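Narkik demo group - August minutes (my turn to type these up, so bear with me)

We got going a little after 7, once the call stopped dropping people. 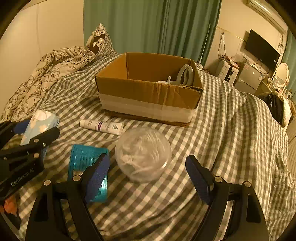

Trinidad Insaurralde wanted to know first thing whether we're still recording tidy-up tasks with two grippers, or going back to one hand until the single-hand set is finished. Her worry is that the two-handed takes come out twice as long and half of them get thrown away. Fair question, and it ate up most of the first half hour.

Where we are with the numbers: 910 takes uploaded since the last meeting, and 142 of those bounced by the checker. I read out the reasons it gave. The big one is still jaws leaving the view in the middle of a grasp, and after that it's people starting to move before the beep. I'm guilty of the second one, I counted my own and then stopped counting because it was getting embarrassing.

Vicente Echeverría went through his trials on soft packs and clear plastic. He says clear bowls are a pain, because you get the pad onto the rim and it looks fine on playback, but the policy trained on it goes in too high and closes on air. He's been coming in slower and from the side, and he thinks the last batch is better. We haven't run that batch on the Dekker arm yet so we're taking his word for it! He'll send the take numbers to the list.

Then the thin stuff. Blister trays, flat card, anything that lies flush on bedding. I said I've been pinching the fabric along with the tray about every third go, and a couple of other people said same. We talked about whether to throw those takes out or keep them with a "bad grasp" tag. Trinidad is for keeping them. Vicente is against, he thinks the tags get lost when the files are merged (it did happen with the Hellis set, I remember the emails). We left it like this: keep them, in their own folder, and look again next month.

One hand or two. After a lot of back and forth we agreed to finish the one-hand set first. There are 29 tasks left on that sheet, mostly pick up and put in a box, and a few tube and bottle ones. Two-handed takes can still be recorded if you're in the mood, just please don't mix them into the same session.

Teleop. The Demance leader arms are back and the left one no longer drifts when you let go of it. I had a go before the meeting and it's so much nicer, though you still feel a bit of lag on the wrist. Somebody asked if remote control takes can replace the hand-held ones for the drawer task. Short answer no, they're too slow for now, but we do want a small set of both so we can compare. Vicente will do 6 sessions by remote and I'll do the same tasks by hand, same objects, same order.

Room setups. General feeling was that we like messy real rooms and want more of them - different sheets, different light, things in the background. Move your objects between takes, all of you, me included. I went back over one of my sessions and the box hadn't shifted once the whole evening.

Gripper care, quickly. Wipe the pads before you start, check the pivot screws, and if a pad is peeling at the corner swap it before you record. Spare pads are in the gray drawer under the label printer.

Who's doing what:
Vicente - take numbers to the list, remote sessions on the drawer task
Trinidad - make the bad grasp folder, write two lines on what goes in it
Me - the by-hand half of the comparison, and ask Dekker about arm time

Any other business: the beep is too quiet in the app, we all agree on that. Trinidad will see if it can be made louder or swapped for a different sound.

Finished at 8:40. Same call link next month.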